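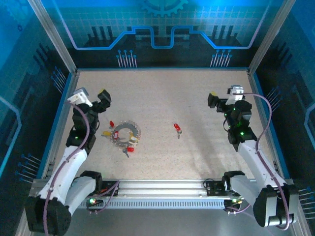

Maldale Building Services — Keys and Access

Section 3: Setting up the key cabinet

This section covers mounting the Fankhauser cabinet, numbering the hooks, tagging the keys and starting the log. It applies to the standard 40-hook model. The larger cabinets at the Ustach building are set up by the locksmith and should not be moved or opened up by office staff.

Revised Mar 21, 2021. Discard older copies.

Before you start

Choose an inside wall that is out of sight of the public entrance. The door of the cabinet swings to the left and needs clear space to open flat against the wall. Do not mount it above a radiator or a sink. If the wall is brick or block, ask for the masonry anchors when you pick up the cabinet, as the ones in the box are for drywall only.

You will need a drill, a level, a pencil, a Phillips screwdriver and the bag of parts taped inside the cabinet door.

Mounting the cabinet

1. Remove the two hook panels. They lift up and out. Set them aside in order.

2. Hold the empty cabinet against the wall with the lock at chest height. Check it with the level and mark the four holes in the back.

CAUTION: Check for wiring and pipes before drilling. In the older part of the Bullik building, cables run sideways between outlets, so a clear space above and below does not mean the wall is safe. Call the desk if you are not sure.

3. Drill the holes and push in the anchors until they are flush.

4. Put in the two top screws first, loosely. Level the cabinet again, add the bottom screws and tighten all four.

5. Put the hook panels back. Open and close the door several times. If it rubs at the bottom corner, loosen the lower hinge half a turn and lift the door slightly.

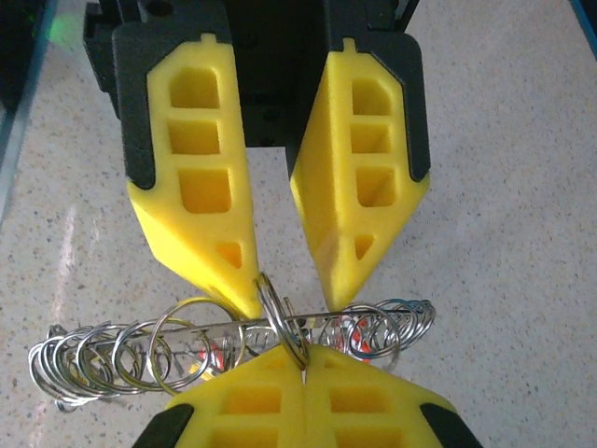 Numbering the hooks

6. Apply the number strips from left to right, starting with the top row of the back panel. The strips do not peel off cleanly, so lay them out before removing the backing.

7. Leave the last row blank. It is kept for contractor keys and gets the red strip, which is issued separately.

Tagging the keys

8. Write the hook number on each tag in permanent marker. Do not write the room number, the building name or the department. A lost key should not tell the finder which door it opens.

9. Attach one tag to each key or set of keys. A set goes on a single split ring and is signed out as a set — it is not taken apart to lend one key.

10. Hang each key on its hook and enter it on the key list. The list gives the hook number, the stamp on the key, the door and the date it was hung. Keep the list in the office safe. It does not go in the cabinet.

NOTE: Keys stamped 573 and 1,054 are masters. They are not kept in any office cabinet. If you find one while sorting, put it in a sealed envelope and hand it in at the desk the same day.

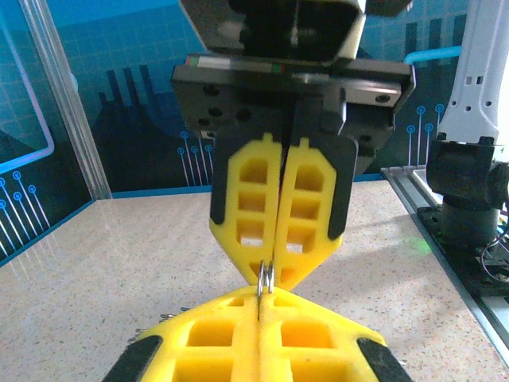 Starting the log

11. Place the log book on the shelf below the cabinet or on the nearest desk. Rule off the first page and write the cabinet location at the top.

12. Each loan takes one line: hook number, name, time out, time in. The person returning the key signs, even if someone else took it out.

13. At closing, compare the open lines in the log with the empty hooks. If they do not match, report it before you leave.

Cabinet keys

Each cabinet comes with two keys. One stays with the office lead and the other goes to the desk in a labeled envelope. Do not have copies cut. Replacement locks are ordered through the desk and arrive with a new pair of keys; return the old lock along with any keys you still have.

The full key check is done every June. Forms are sent out ahead of time. For changes to the list between checks, see Section 4.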